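Setting up the Grunlow gripper kit in simulation
A walkthrough of the starter package, from install to first grasp 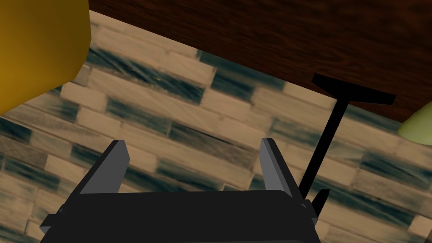
Litville, June 26, 2023

The wrist view shows the two fingers spread wide with nothing between them, and you should have a view much like it by the end of step 3. If you can see both gray fingertips and the patterned floor between them, your camera is mounted correctly and you can go on.

The Grunlow kit is a software package with a model of a two-finger gripper, a set of table and floor scenes, and a small scripting tool for moving the gripper. It costs $80 for a single seat. The school license is $998 and covers 40 seats. I used the single seat version for this page. Malcolm Rowbotham checked the steps on a second computer.

What you need

A desktop or laptop with a separate graphics card
The kit installer and your license key
A mouse with a wheel (a trackpad works, but turning the camera is slow)

Step 1. Install the kit

Run the installer and accept the default folder. Paste in the license key when it asks. The key is case sensitive. After that the program downloads the scene pack, which took longer than the install itself on my connection. Let it finish before you open anything. If you start a scene too early, the floor loads plain gray and stays that way until you restart.

Step 2. Load a scene

Open the Scenes menu and pick one of the table scenes. There are 51 in the pack. Mine has a dark brown wooden surface, a floor of tan and slate-blue tiles, and a few colored objects. The busy floor is useful for a first try. You can tell right away when the camera moves, and a black gripper stands out well against it.

Surface and floor textures can be changed under Scene > Materials. Leave them alone for now.

Step 3. Attach the wrist camera

Select the gripper in the list on the left, then choose Add > Camera > Wrist. The default position is just behind and above the gripper body, with the fingers pointing away from you. Click Preview.

The body should run along the bottom of the view. If it fills more than the lower half, the camera is too close. Raise the Offset value one notch at a time and preview again. It is normal for objects near the sides to be only partly in view. In my preview a large yellow one sits in the upper left corner, and just a sliver of a green one shows at the far right.

Step 4. Open and close the fingers

Type open in the command box and press Enter, then type close. Both fingers should move together. If only one moves, go to Joints and tick Mirror. Dong-geon Na at Ji, the shop in Sarodville that sold me the kit, says this is the question he gets most often from new buyers.

Finish with the fingers open.

Step 5. Try a grasp

Pick a small object from the Parts list and drop it on the table. Move the gripper over it with the arrow keys and lower it with Page Down. Go slowly near the surface, as the contact warning only shows up after the fingers touch. Close, then lift with Page Up.

If the object slips out, raise the Friction setting on the fingertips before you change the closing force. Too much force makes light objects jump.

Step 6. Save

Use Save As and give the scene a new name. Plain Save writes over the original from the pack, and getting it back means downloading the whole pack again.

Is it worth the price?

For one person learning to script a gripper, yes. The scenes load without trouble and the commands are short. The manual is thin on joints and has no index. Babita Pant has the school license and reports the same thing about the manual.

Next page: recording a grasp and playing it back.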